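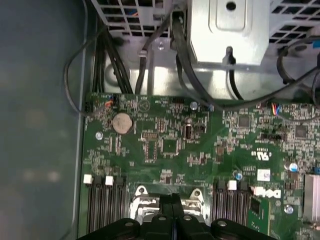

Computers and Recycling

Eltham council has extended its refurbished computer scheme for a further 12 months and will raise the limit on applications from one machine per household to two. The change takes effect with the January 2020 intake.

Under the scheme, desktop computers retired by council offices, libraries and local businesses are tested, wiped and passed on to residents who hold a concession card. Applicants pay a fee of $25, which covers the power cord, keyboard and mouse. The computer itself is supplied at no charge.

Council waste services coordinator Godfrey Kinyua said 1343 desktops were received in the last financial year, of which 1000 were returned to use. The remaining 343 were stripped for parts or sent to a licensed metals recycler.

"The most common faults are failed power supplies and worn hard drives," Mr Kinyua said. "Both are cheap to replace. A failed motherboard generally means the unit goes to parts."

Refurbishment is carried out under contract by Skumon, which has held the work since the scheme began. Workshop manager Elibariki Mollel said each computer is opened and cleared of dust before power is applied. Memory is then tested overnight, and the hard drive is overwritten in full and checked. Drives that fail the check are shredded on site and a certificate is issued to the donor.

From this intake, all machines will be fitted with a solid state drive in place of the original hard drive. Mr Mollel said start-up times on older units had been the main source of complaints. Computers with less than four gigabytes of memory will no longer be accepted for refurbishment, although they can still be dropped off for recycling.

The timing follows the end of free security updates for Windows 7. Donated computers carrying that system will be supplied with either Windows 10 or a Linux desktop, depending on the age of the processor. Applicants may state a preference on the form but it is not guaranteed.

Business donors with 18 or more units can book a collection. Smaller lots should be taken to the transfer station during opening hours and left at the electronics bay, with monitors kept separate. Laptops, printers and servers are outside the scheme.

Application forms are available at the library and the council's customer service desk. Processing currently takes three weeks. Residents who received a computer in an earlier intake may apply for a second.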